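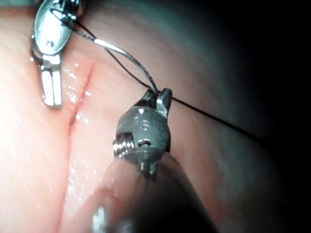 Silver grasper up top, the dark one in the middle with 1S on its face, and the thread going off into the shadows.

I've been promising a proper post about the new job since December, and my mother has started asking whether the blog is broken, so I'm sitting down with a pot of tea and doing it tonight. April 2019 already, good grief.

The short version, for those of you who only come for the bread recipes: I spend my working days teaching a robot to sew up a cut. I don't program it (I couldn't, and they know that, bless them). I sit at a console with my hands in a pair of controllers and do the stitching myself, by remote control, and the machine at the other end does what my fingers do, and every bit of it gets written down by a program called Skadance. Later on the people upstairs feed all of that into their learning software and see whether it can come up with a decent stitch without me.

I got the job through Esperanza Hutchins, who some of you will remember from the quilting retreat. She'd been at Fulis for a while and told me they wanted people with patient hands more than people with degrees. I did have my years as a surgical tech, which helped with knowing what a needle driver is and not fainting, but I think it was the hand quilting that got me in the door. My interview was 5 minutes of talking and then a whole afternoon of trying to pass a thread from one jaw to the other. I dropped it over and over. I came home and told Dan I'd blown it, and they called the next morning!

So what is it like? The first thing you notice is that you can't feel anything. When I sew at home, or back when I was practicing knots on a pillowcase for tech school, my fingers know how hard the thread is pulling long before my eyes do. On the Rotarach there's none of that. You pull, and you watch. If the tissue starts to pucker and turn pale near the seam, you've gone too far, and if the thread hangs in a lazy curve you haven't gone far enough. You learn to read the line of the thread the way you'd read a clothesline. In the photo it's good and taut on its way off to the right, and I can't tell you how pleased I used to be with myself in my first weeks any time I got it looking like that.

The second thing is how big everything seems. The jaws are tiny, and on my monitor they look like something you'd use to fix a truck. There's a screw sticking out of the side of the dark instrument, and blown up like that you can see every turn of the thread on it (screw thread, I mean, not my thread, we get those mixed up all day long). Wet spots on the tissue catch the light and sparkle like sugar, which is pretty but a real nuisance when you're hunting for the glint of something thin and silver. I've reached for a highlight more than once and closed my jaws on nothing.

Now, the part I've had to work hardest at is being boring. I had assumed that showing a robot how to do something meant showing it your very best work, as fast and smooth as you could. Merike Luik, who runs our sessions, sat me down in the second week and went through my recordings with me, and she was very kind about it, but the upshot was that I was too clever. I have all these little habits. I'll nudge the thread aside with the back of a jaw on my way to something else, or change my mind about which hand is going to do the pulling, or take a shortcut because I can see the shortcut. To a person watching, that looks like skill. To the software it looks like I do something different every time for no reason at all.

So now I do it the same way. Come in from the same side, grip, pause, pull, pause, hand it over, pause. I say the steps under my breath, and Merike has asked me (nicely!) to hum instead because the muttering was getting into the head of the fellow at the next console.

But, and this surprised me, she also wants the mistakes. If I fumble a handoff I'm not supposed to stop the recording and start again, which is every instinct I have. I'm supposed to fix it, calmly, and carry on. The early versions of the software had only ever been shown nice tidy stitches, so the moment it missed a grab it had no idea what to do, and it would just go on pulling on a thread it wasn't holding. Poor thing. I felt for it, I've had days like that. These days there are whole sessions where I start from a bad spot on purpose, with the thread looped around something it shouldn't be or a grip too far from the end, and work my way out.

My record is 7 good runs before lunch. Esperanza says she has beaten that but she won't show me the log. After 2 hours my shoulders are up around my ears and my eyes feel like they've been sanded, and we have to swap out, which I resented at first and am now very glad of. There's a bench outside the Fitzsimmons building that gets the sun, and I eat my sandwich there and look at things that are far away.

People ask whether I mind teaching a machine to do something with my own hands' worth of know-how in it. Dan's brother asked me at Easter dinner, with his mouth full. I've thought about it a fair amount, and mostly I don't. I taught both my girls to sew and I taught half the retreat to do a rocking stitch, and I never felt I had less of it afterwards. And it's so far from ready. A few weeks ago they let it try with my settings, and I watched it come in from the side I come in from, and pause where I pause, and I got a little choked up, I'm not ashamed to say. Then it let go of the thread too early and sat there with its jaws open.

We went back to handoffs the next morning. I've got another block of them starting Monday, and a new pair of reading glasses to try out at the console, the kind with the anti-glare coating. Will report back on those. And yes, Mom, the rye recipe is coming, I just have to find the card.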